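Notebook, March, Jeleck bench
Soft goods collection, small knits

09:40. Started from yesterday's settings. Controller came up clean, wrist camera came up on the second try. Exposure left locked at the value Muireann set for the rigid parts set. I suspect it is too low for this bench but did not want to change two things in one session, and the finger pads are already new.

Target for the knit subset is 500 accepted episodes. Each episode is one grasp, one lift, one place, teleoperated, 30 seconds maximum. Anything over the limit is saved but flagged, not deleted. We deleted the long ones in the Alvarado set and then had no examples of recovery to train on.

10:15. First block of 20 done. Notes:

- Ribbed pieces are easier to approach across the ribs than along them. Along the ribs the jaw tends to slide before it closes on anything.
- Force threshold at the old value closes too hard on a single layer and reports a grasp when there is only pad on pad. Lowered it one step. False grasp reports dropped but did not stop.
- Operator (me) is approaching from the same side nearly every time. Bad for the data. Will randomize the start pose from the script after lunch.

11:05. Looked through wrist frames from the second block before going further. The main question was whether the fabric can be told from the background once the jaw is against it. With beige knit over the dark panel, yes, easily. Contrast on the pad is another matter: the white strip is the brightest thing in view and the upper part of the image goes almost black.

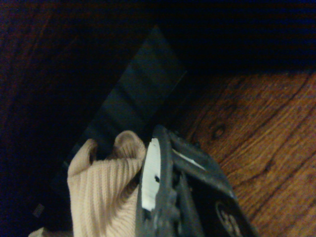 Eustaquio Bautista
Manipulation data, Prundunach

The low light matters mostly for the pre-grasp frames. At contact there is enough on the fabric to see the fold at the top of the piece, and the fold is what I want the labels to capture. On the right the wood grain comes through well, knot included. That worries me slightly. A strong fixed texture in one part of the view is something the policy could latch onto for position, and we would not find out until the bench moved. Options are to rotate the panel between blocks or cover the wood for half the episodes. Prefer rotating, less handling.

Pad edges are ragged. Trim them before the next session and log it as a hardware change, so the episodes before and after can be separated.

13:30. Start pose randomization on. Two episodes aborted by the joint limit check, both from starts at the far left. Narrowed the range on that side. The Botmont exporter still writes the abort code into the success field, so aborted runs show up as accepted unless filtered by hand. Filed this again.

14:50. Count at 100 accepted. Stopped there to run the baseline on what we have. Training loss is not interesting at this size, I only want to know if the loader handles the new gripper state channel. It does, after renaming the channel to match the old sets.

Labels used so far: single layer, folded, bunched, slipped, no contact. "Folded" and "bunched" overlap more than I expected. Muireann labeled a shared block without seeing mine and most of our disagreements were on that pair. Proposal is to merge them for training and keep both in the raw annotation.

To do
- Raise exposure one stop, repeat one block at the same poses, compare
- Rotate panel between blocks, write the angle in the episode header
- Trim pads
- Ask Muireann Ní Bhriain for her labeling notes on the merged class
- Exporter fix, or a filter in our loader if there is no answer

16:20. Arm parked, data copied to the group drive, checksums match. Force threshold left at the lowered value - do not reset it from the default config.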